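Workshop notes > Two-arm bench > Laying out the props

Reading time: 2 min

A two-arm bench wastes most of its time on props placed outside the useful overlap. The layout takes 20 minutes and needs only a tape measure, a mat and some masking tape.

1. Fix the mat first. Use a plain matt one that covers the shared reach of both arms, and tape the corners underneath. Leave a strip of bare table at the front so that you can square the mat against the edge.

2. Put the oven at one end, turned so the door faces along the mat. Open the door fully by hand and mark its sweep. Nothing else goes inside that line.

3. Put the dish rack at the other end, near the arm that will use it. Plates stand on edge, which lets the gripper close on the rim from above. Set the approach height to clear the rim by 30 mm, then lower in two stages.

4. Keep the mug tree and tray on the front half of the mat. Turn the pegs until the handles can be reached without the wrist flipping over. If the elbow passes over the tray on the way, move the tray and leave the path alone.

5. Tie back the cables, then run both arms to their limits at low speed. Look for loops near the rack - a loop will catch on a peg sooner or later. Allow 285 mm between the grippers at the closest point of any parked pose.

6. Save the poses under the name of the prop, one file for each arm. Aidan Hegarty's script, Panero, reads them in that order and stops if one is missing.

Check the layout again after moving any base, even slightly.
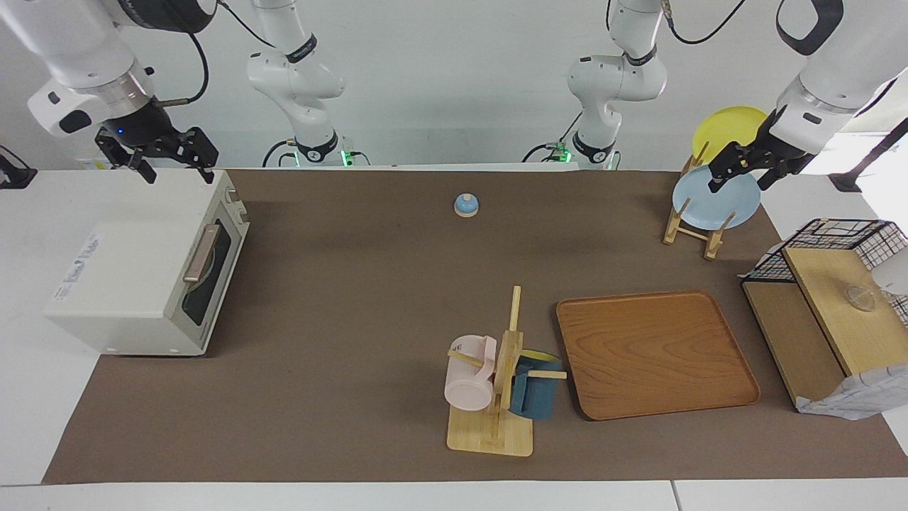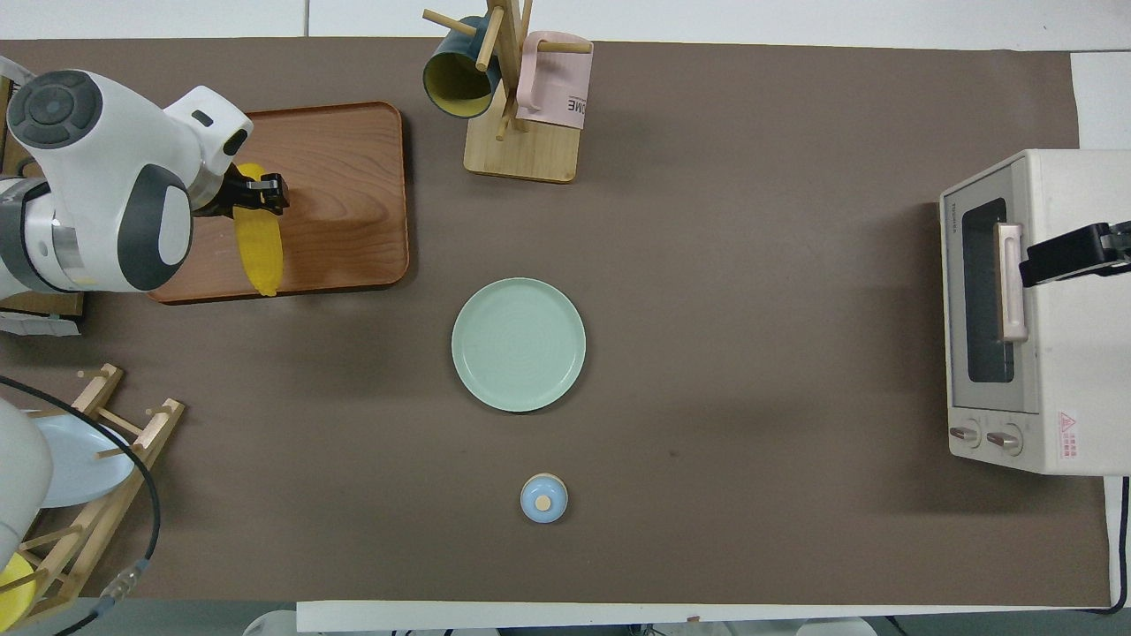 Gripper on the rim of the light blue plate (first picture) and on the corn cob (second picture).

Filed under: Robot arms, Bench set-up, Grippers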